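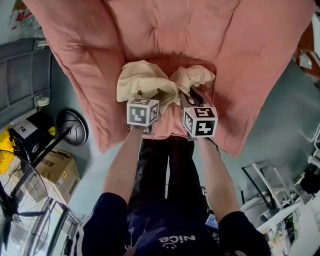
How Robots Learn to Handle Cloth, and the Rules People Follow

Grostbridge Young Science Pages
8 October 2023
By the Medora Learning Desk
84 shares | 13 comments

Folding a towel feels easy to you because you have done it many times. For a robot, cloth is one of the hardest things to handle. A wooden block keeps its shape when it is picked up. A cloth bends, slides and bunches into lumps, and it almost never lands the same way twice.

One way to help a robot is to let a person do the job first, using hand-held grippers. A gripper is a tool with jaws that open and close, a little like kitchen tongs. The person uses the grippers in place of fingers, and the movements are recorded. A computer program then studies the recordings and looks for patterns it can copy.

What are the black-and-white squares for?

Each gripper carries a white cube with black patterns on its faces. These patterns are called markers. A camera can find a marker quickly and work out where it is and which way it is turned. From this, a computer can tell where the gripper is, too. The patterns are on several faces of the cube, so that one can still be seen when the hand turns.

Why are there rules?

A robot copies what it is shown. If the examples are careless, the robot may learn careless habits. People may also be hurt if they work in an untidy space or do not know what a machine is about to do. The Flirora Project, which teaches machines to do household jobs, asks everyone who records for it to follow a set of working rules. The main ones are given below in everyday words.

Rule 1. Ask before recording. Every person who may be seen or heard must agree first. A person who has said yes may change his or her mind later, and the recording must then be removed.

Rule 2. Keep private things private. Letters, family photographs and screens showing personal messages should be put away before work begins.

Rule 3. Check the tools. The jaws should open and close smoothly. The markers should be clean and firmly attached – a loose marker gives the computer the wrong position.

Rule 4. Look after your body. Recorders at Flirora take a break after every 13 recordings. Anyone with sore hands or a sore back must stop and tell the person in charge.

Rule 5. Keep the mistakes honest. If the cloth slips, the recording is labeled as a slip. It must never be labeled as a success.

Rule 6. Test slowly. When a real robot tries the job, it moves at low speed at first. An adult stands beside the stop button, and everyone else stays at least 2 meters away.

How many examples are needed?

For its first cloth lesson, called Ruchti, the project collected 3,000 recordings. Checkers watched each one and removed those that broke a rule. Different cloths were used, in different rooms, so that the robot would not learn to fold only one cloth in one place.

Words to know

Gripper: a tool or robot hand that holds things.
Marker: a pattern that a camera can find easily.
Recording: a saved example of a job being done.
Consent: saying yes to something after it has been clearly explained.

Something to try

Ask an adult for two pairs of kitchen tongs and a small towel. Try to fold the towel in half without touching it with your hands. Then write down the steps you used, including the ones that went wrong – a robot would need those as well.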